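liron-cup-bimanual

Two-arm pen and cup episodes recorded in the Gumness shared workshop, Kelisville. Data card and loader notes. Maintained by Agata Caruso and Torquil Haldane.

Status

Usable, with the gaps listed under Known issues. The directory layout is fixed as of the June build. Field names may still change before the next one.

Contents

The set holds 306 episodes. Each is a single teleoperated attempt at a tabletop task with writing tools and one cup. Of these, 95 are marked held_out and should stay out of training. The split was made by session, so episodes from one sitting never land on both sides.

Every episode directory contains:

head.mp4 — fixed overhead-front view, both arms
wrist_l.mp4, wrist_r.mp4 — wrist views
joints.npz — joint positions and gripper opening for both arms, with timestamps
meta.json — operator, task string, outcome, notes

Task strings are free text in English. Operators were asked to name the arm, the object and the target, and mostly did.

Bench setup

The two arms are clamped facing each other across a white table, with a light gray panel behind it. Clamp positions are marked under the table top. After any move, run check_base.py and compare against base_ref.json before recording.
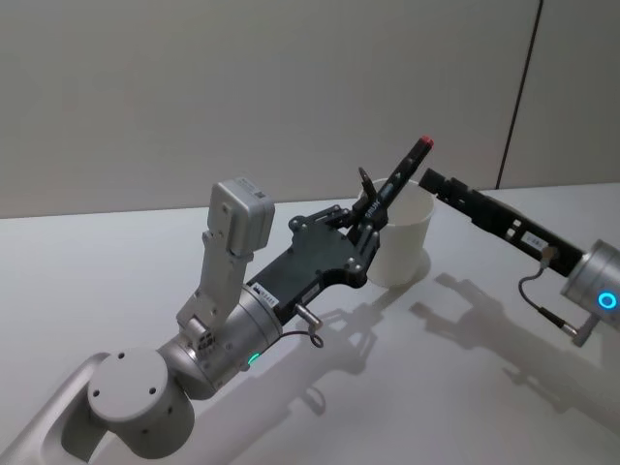
Gripper opening is logged from 0 (closed) to 1 (open) and is normalized per side. The two sides were calibrated separately, so 0.4 on the left and 0.4 on the right are not the same distance. Use grip_scale in meta.json to convert to millimeters. Closing force is not logged. A value that stops above 0 during a close usually means the fingers met something, but thin barrels sit near the noise floor and should not be detected this way.

Joint data is in radians, in the order the controller reports it. Left and right are as seen from the head view. İlker Aksoy's early scripts used the opposite convention; anything with schema 1 in meta.json has been converted already and should not be swapped again.

Tasks

1. insert. One arm holds a marker and places it in the cup. Start pose of the holding arm varies. The other arm is free to stay parked or move.

2. remove. One arm takes a pen or marker out of the cup and holds it clear of the rim. The episode ends on the hold. Putting it down is not part of the task.

3. sort. More than one writing tool is in play. The operator follows the task string for which tool goes where. This is the least consistent group, and the starting contents of the cup are not always in the notes. 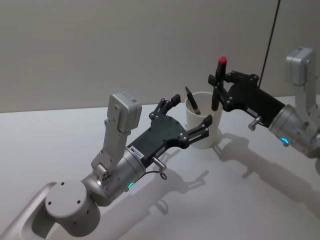
4. handover. A marker passes from one gripper to the other above the table. Both grippers must be closed on it for at least 8 consecutive samples before the first one opens. Shorter overlaps are kept but marked outcome: partial.

Outcome labels

Outcomes are success, partial or fail, entered by the operator at the end of the episode. Hülya Değirmenci reviewed the held_out part against the head video and corrected labels where needed. The training part has had no second pass. Do not infer the outcome from a single still: a marker near the rim looks much the same in insert and remove.

Loading

Install the requirements, then:

python load.py --root ./liron --split train --rate native

Native rate leaves the streams unaligned. With --rate common the loader resamples joint data to the head video timestamps. Resampling is linear for joints and nearest-neighbor for gripper opening. Episodes are up to 663 samples long at the common rate, and the loader pads shorter ones only if --pad is set.

For a quick check, preview.py writes one head still per episode to a contact sheet. Pick a sample index with --at; the default is the midpoint. 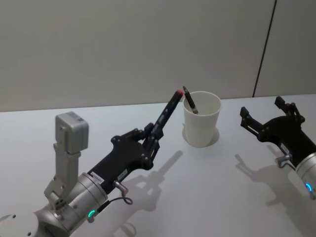
Known issues

Wrist video on the right side drops samples in the earliest sessions. Timestamps are correct, so use them and not the sample index.

Shadows on the table move with the arms and are strong enough to upset simple background subtraction. A mask built from the parked pose alone will not hold.

Black markers against black fingers segment poorly. Ásdís Mikkelsen's masks in extras/ cover part of the training split and were drawn by hand — treat the finger boundary as approximate.

Pen and marker are used loosely in the task strings. Matching on either word alone will miss episodes.

The Kurtuluş recordings use a different table and a different base offset. They are kept in a separate repository and should not be merged with these without redoing the base transform.

Changes

Schema 3: added grip_scale, dropped the unused temperature field.
Schema 2: left and right fixed to the head view.
Schema 1: first internal version.

Report bad episodes by directory name in the issue tracker, with the sample index at the common rate.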